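4.2 What the lance is for

The lances of the Okside households are cut from palm, hardened over a low fire, and kept above the door. Every visitor is told that they are for peccary. We were told this on our first morning in Okside, again that afternoon, and by a boy of perhaps six who had plainly heard it said to other visitors. It took us most of a season to notice that the peccary were being shot with guns.

This is no great scandal. Shotguns came up the Lau with the traders a generation before we did, and a hunter with a family to feed does not consult the museum catalog before leaving the house. Of the 203 kills recorded in our hunting diaries, two were made with a lance, and one of those animals was already in a pit. Yet all the households we visited owned lances, and several were making new ones. A tool that has stopped working does not usually attract this much labor.

Earlier writers dealt with the problem by leaving out the guns. The Dratdale collection, which holds 2829 objects from the upper Lau, has lances in quantity, along with blowguns, hammocks and feather crowns, and not a single cartridge belt. The collectors bought what looked old. When the supply of old things ran short, people obligingly made some more, and several pieces with very early dates in the register are tied with nylon fishing line. We pointed this out to the museum and received a courteous letter.

Household goods are a useful corrective. In Okside, as in the market town of Vusville downriver, what people keep within reach is a mixture that no collector would have crossed the street for, and it was among such things that most of our interviews took place.

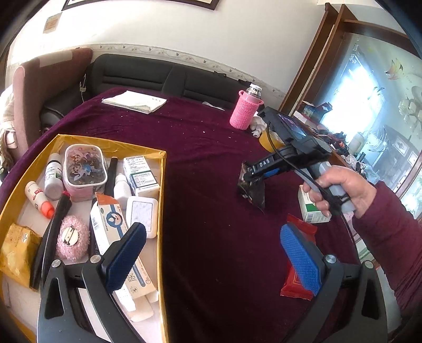
You people always ask about the lance and never about the pot, one woman in Okside told us, and the pot is what we would cry over if the river took it. She went on to say that her husband's lance had been out of the house once in four years, for a wedding, and had come back with somebody else's feathers on it.

Her remark changed how we worked. For the remaining months we asked each household to name the things it would carry out first in a flood, and only then raised the matter of lances. The lance was rarely named early. It was, however, the thing most often said to belong to somebody in particular: a dead uncle, a son away at school, a grandfather who may or may not have existed. Pots were owned by houses. Lances were owned by persons, including persons who had not been home in years. 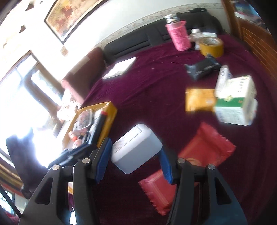
Figure 6. Small goods set out on a dark magenta bedspread, with a yellow tray at the left.

Lances are also lent, and here the bookkeeping gets serious. A borrowed lance must come back with something added -- a binding, a feather, a fresh coat of resin -- and the lender is expected to complain about the quality of it. We sat through a good many of these complaints before understanding that they were a form of thanks. A man who accepts his lance back in silence is ending the friendship. (One of us, trying to be polite, ended two.)

The trade in lances for visitors runs beside all this and hardly touches it. Lances made for sale are shorter, so as to fit in the boat, and brighter, for reasons of their own. A stall in Vusville had sold 400 of them by the close of the dry months, and its owner regarded the peccary story as part of the price. Makers in Okside do not call these objects lances at all. The word they use means a walking stick, or less kindly, a thing for leaning on.

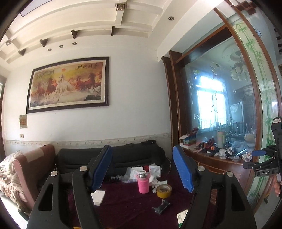 Figure 7. Table with a pink bottle and a roll of adhesive tape on a dark cloth.

None of this makes the peccary story false. Older hunters could describe a lance hunt in detail, down to where the dogs stood, and disagreed with each other as only people who had been present would. What has changed is who gets told. Children in Okside hear about the hunt chiefly by listening in while it is explained to outsiders, and we must count ourselves among the means by which it is now handed down. The loans between Okside and the settlements farther up the Lau, where guns arrived later, are taken up in Section 4.3.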